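Inspection checklist, two-arm gripper comparison
31st July
Site: Inura test bench
Fingers under comparison: Peten flat, Drilletti angled
Controller: Uniyal, both arms

Fill in before power goes on. Mark each line OK, FIX or N/A. A FIX in section 1 or 2 stops the session.

## 1. Stops and guarding

- [x] **Emergency stop, left post.** OK. Cuts both arms.
- [x] **Emergency stop, right post.** OK. Button is stiff. Replace it at the next service if it gets worse.
- [x] **Enable switch on pendant.** OK in all three positions.
- [x] **Restart after stop.** OK. Controller asks for a manual reset and stays put until it gets one.
- [x] **Floor line repainted.** OK. Was a FIX in April.
- [x] **Power loss test.** OK. Brakes held on both arms. Right arm dropped slightly before the brake caught, within what the manual allows.

## 2. Arms and mounts

- [x] **Base bolts.** OK, paint marks line up.
- [x] **Wrist flange screws, left.** OK.
- [x] **Wrist flange screws, right.** FIX, done. One screw took a quarter turn. Marked with paint pen and checked again after the warm-up.
- [x] **Joint noise at slow speed.** OK. Left arm ticks at the elbow. It did that with the old fingers too, so it stays out of the comparison.
- [x] **Hour counter, right arm.** 2,277. Grease is due at the next service.

## 3. Cables

- [x] **Loops clear of the fingers at full open.** OK. Check this with the wrist rolled both ways.
- [ ] **Loops clear of the tabletop at the lowest pose.** FIX. Left arm needs another tie near the wrist. Low poses only at slow speed until it has one.
- [x] **Connectors seated.** OK. Pull gently, don't twist.
- [x] **Jacket wear.** OK. Some shine where the cable rubs, no cuts.

## 4. Grippers

- [x] **Fingers match the session sheet.** OK. The sheet had left and right swapped, now corrected.
- [x] **Tip edges.** Peten OK. Drilletti had a small burr on one tip, stoned off. A burr will open a thin bag — feel for it with a glove on, every time.
- [x] **Full open and full close.** OK on both sets. Drilletti closes a little later than the command. Log the delay.
- [x] **Grip force limit.** OK, set to 30 on the Uniyal scale for both sets. Don't raise it for one set only.
- [x] **Cycle count since last finger change.** 600 on the Peten set. Change at 1,000. Drilletti set is new.
- [x] **Release on stop.** OK. Both sets hold position and don't spring open.

## 5. Cameras

- [x] **Fixed camera bracket.** OK, no play.
- [x] **View checked with arms parked and with arms in.** OK.
- [x] **Glare on clear plastic.** OK after the lamp was turned down. Still some shine on wrinkled film, which throws off the edge finder now and then.
- [x] **Clock matches controller.** OK.

## 6. Test load

- [x] **Bag is clear, zip-top, no holes.** Use a fresh one for each finger set.
- [x] **Load is three pieces.** Eggplant, pear, orange. Swap any piece that has gone soft and write down that it was swapped.
- [x] **Start position.** Toward the back of the table, near the center. Arms come in from the sides.
- [x] **Speed.** Slow for the first five runs with each set, then normal.
- [x] **Hands off the table before enable.** Say it out loud and wait for the answer.

## 7. Comments on the comparison

The Peten set is easier to line up by eye. The Drilletti set gets under loose film better but needs more room beside the fruit. With either one, coming in low next to the orange is the pose to watch, and that is the same pose that brings the cable down. Fix the tie before drawing anything from the low runs.

No pass or fail on the fingers yet. The delay on the Drilletti close should be measured with the controller filter off, then on. 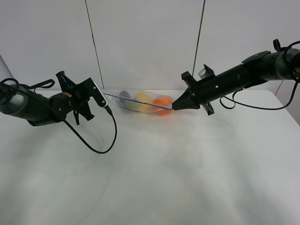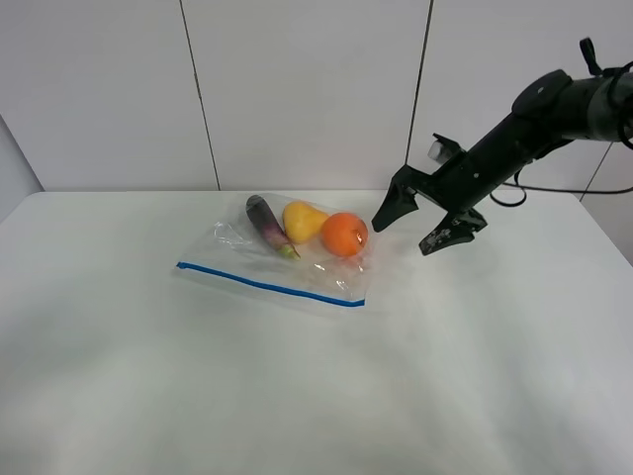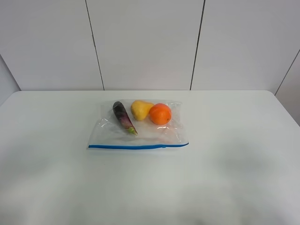 **Drilletti:** We read section 4 and would ask you to run the close delay again with our newer settings file before you compare times. The one on your Uniyal unit is probably the default, and it ramps the last part of the stroke. The burr shouldn't have left our shop. Please send that finger back and keep using the spare pair in the meantime. We agree with holding the force the same for both sets.

Settings file requested. Spare pair to be fitted and section 4 redone from the top. Cable tie is still open.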